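From: Friederike Rothe
To: Onton toy-swap list
Date: 9 Oct 2022
Subject: Re: [onton-swap] Small toys, what do you keep them in?

Jana Engelhardt wrote:
> We have hit the point where there are little toys in every room and I
> found a plastic tomato in my boot. What does everyone use for the tiny
> stuff? I tried the big Kuhlmann chest and it all sinks to the bottom.
> Also, do you sort play food from animals or is that crazy?
>
> Jana

Hi Jana, hi all,

Not crazy, but I gave up on it! We had a big chest too (it went to Arnar's kids, who use it as a boat) and I had the same trouble, everything good was at the bottom and whoever wanted it tipped the whole thing over. Now we use a small open bin, bright green, no lid, and if it doesn't fit in the bin it goes in the swap bag. I do a dump-out every few weeks when the sun gets in, and I go through it all on a cloth where I can see what I've got. 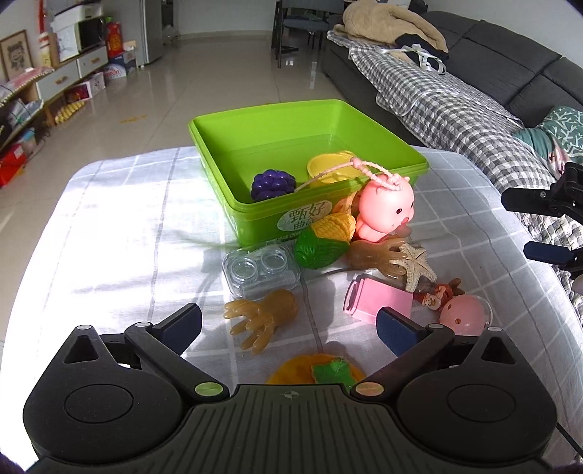
Grapes already back in the bin, pig and corn still waiting their turn.

The stretchy hands are the ones I'd warn you about. They pick up every bit of fluff in the house, so ours get a rinse in the sink with a drop of dish soap and then dry on a plate overnight. Don't put them away next to paper stickers, I learned that in December and there are still bits of snowman on one of them.

Contact lens cases, by the way, are great for beads and doll shoes. Renji gave me a bunch when he switched to glasses and I keep finding uses for them.

As for sorting, I do it very loosely. Hard plastic food goes in first because it's bulky, then the animals, then anything soft or sticky on top so it doesn't get squashed. The beaded cord always ends up wrapped around somebody and I've stopped fighting it. My daughter likes to lay things out on the bed before she'll let me pack any of it, corn next to cabbage, starfish on top of the octopus, and heaven help you if you move the starfish.
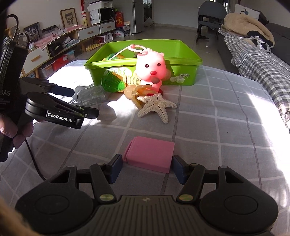 Stuff I'm giving away

If anyone wants these, I can bring them to Dirk's place on the next swap day:

- a bag of 17 wooden train pieces, Brestitz, one bridge is chipped
- 3 board books, chewed at the corners but all pages there
- the Tranance marble run, missing its funnel (a yogurt cup works fine)

I'm still looking for a second small bin for the bathroom, any color, as long as it has drain holes or somebody is willing to drill some for me. And Jana, do you still have that tomato? We're short one!

Friederike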